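Budgeting for a pair of hand-held grippers - what am I forgetting?

Asked by Mimoza Mujić in Equipment and Buying

Hi all, I'm putting together my first proper equipment request for our little group and I'd love a sanity check before it goes in. The plan is 2 hand-held grippers to start, for collecting demos of sorting and tidying soft stuff. Kelmendi quoted me $1409 each, and Telard came in at $966 each but without the cables or any spare fingers.
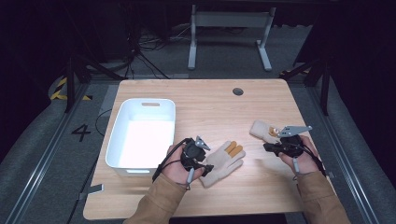
I've also put down $200 for bits and pieces (bins, gloves, plush toys, that sort of thing), which my manager reckons is heaps. I'm not so sure! We need to order by February. Would you go for the cheaper pair and spend the difference on spares?

3 answers

Answer from rancombe_shed
I'd go the cheaper pair, but get Telard to put a price on the cables and fingers in writing first. We did it the other way round at Rancombe and the extras ate most of the saving.
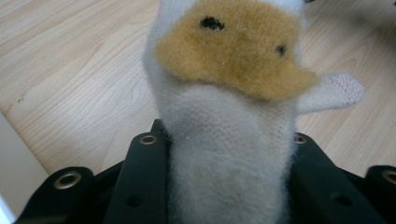

As for the $200, it's fine if you shop at op shops. Buy doubles of anything soft - you'll want the same item again later when the first one's gone grubby, and by then the shop has changed the colour.

Answer from ekora_fan
Get the Kelmendi ones

Answer from tallowwood
Neither quote matters much until you ask what the finger pads cost and how long they take to arrive. Pads are a consumable, so give them their own line in the budget instead of hiding them in bits and pieces. I ask for two full sets per gripper and a price on the third.

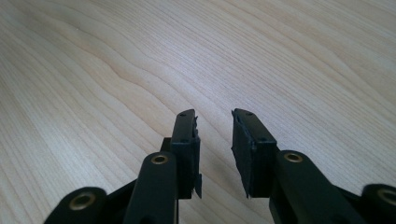

Fingertip pads with frayed inner edges, both sides

Also check whether the pads are glued or screwed on. Glued is cheaper up front, but somebody has to sit there scraping the old ones off, and in our group it's me.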